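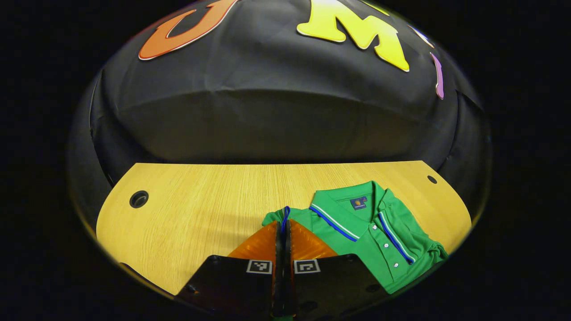
Dristlow Edge Flellness by Two in Overtime to Take League Final

Dristlow won the league basketball final in overtime, beating Flellness 83 - 81 at the Orakzai Arena in front of a sellout crowd of 3,000. It is the club's first title since the league moved to its present 12-team format.

Flellness led for most of regulation and were up by nine after three quarters. Their half-court defense held Dristlow to 38 percent shooting to that point, and their centers kept the home side off the offensive glass. Dristlow had only four second-chance points before the final period.

The change came when Dristlow dropped their zone and began switching every screen. Flellness went four minutes and ten seconds without a field goal, committed five turnovers in that stretch and used two of their remaining timeouts. Dristlow tied the game at 72 on a corner three with 21 seconds left. Flellness had the last possession, but the shot from the elbow hit the back rim and the rebound was tipped out as the horn sounded.

In overtime the lead changed hands five times. Flellness went ahead 81 - 80 on a pair of free throws with under a minute to play. Dristlow answered with a drive from the left side that drew a foul on the made basket, and the free throw gave them the two-point margin. Flellness missed from three at the other end, and the long rebound went to a Dristlow guard, who dribbled out the clock.

Free throws were a large part of the result. Dristlow made 19 of 22, including all seven in the fourth quarter and overtime. Flellness made 11 of 19. Both teams finished with nine three-pointers, and Flellness won the rebounding count 41 - 36.

Flellness lost their starting point guard to a fifth foul midway through the fourth quarter. The call, a block near the free-throw line, was disputed from the bench and a technical foul followed. The league does not allow video review of block-charge calls outside the last two minutes, so the decision stood.

The final was the last game under the current sponsorship agreement with Nedo. The league office said a new agreement is expected to be in place before the schedule is released in May. It also confirmed that average attendance for the regular season was 1,521, the highest in the present format.

Dristlow qualify for the interregional tournament in the fall as champions. Flellness also go through as runners-up - they will enter one round earlier and play their opening game on the road. The draw for both rounds will be made at 6 p.m. on the evening of the league's annual meeting, with seeding based on regular-season record.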